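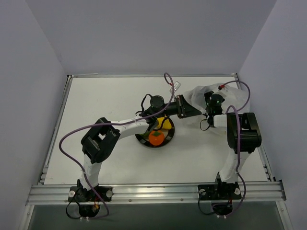

Don't buy the Korkik if you hit flat, it'll send everything into the back netting, came one reply when I asked on the Ridport club page whether anyone had tried the 412. I do hit fairly flat, and I bought it anyway (sorry!), and eight weeks on I'm glad I did, with a few grumbles.

I'd been playing with the same Poulain for years. Lovely thing, soft as butter on the backhand, but it's a heavy old racket and by the third set my arm was hanging off. The Korkik 412 feels like nothing at all when you first pick it up. I spent the whole of my first session swinging too early and, yes, I hit the back netting a lot. Doubles partners were very patient.

Then I had it restrung. The factory strings are awful, stiff and pingy, and I'd budget for replacing them straight away. I went for Skolum multifilament, a touch tighter than I normally have it, and it was like playing with a different racket. Serves started dropping in. My slice, which had been floating up for anyone to smash, began to stay low again.

Where it really shines is at the net. You can get it up in front of your face in no time, and I've been winning reflex volleys that I'd have just watched go past before. Returning big serves is easier too, as you only need a short block and the ball goes back with plenty on it.

The grumbles, then. The grip is horrid. It went slippery before the end of my first match and I've had an overgrip on it ever since. The paint chips if you so much as look at the court with it, and I've already got a bald patch at the top from scraping up low balls. And if you catch one off-centre you feel it right up to the elbow, far more than with the Poulain. I've had no proper trouble with mine, but if you've had tennis elbow before I'd borrow one for a fortnight first.

I paid 70 pounds for it in the March sale, with a cover but no spare grip. For that money I think it's a bargain for club doubles. At full price I'd probably want to try a few others. Singles players who like to stay back and swing hard might find it a bit wild, and I still take the Poulain out when I've got a long singles match on a windy day and want something solid in my hand.

The cover, by the way, has a zip that sticks halfway round. Rub a bit of candle wax on it and it's fine. I'm trying the slightly thicker Skolum string next and will add a note underneath once I've played a few sets with it.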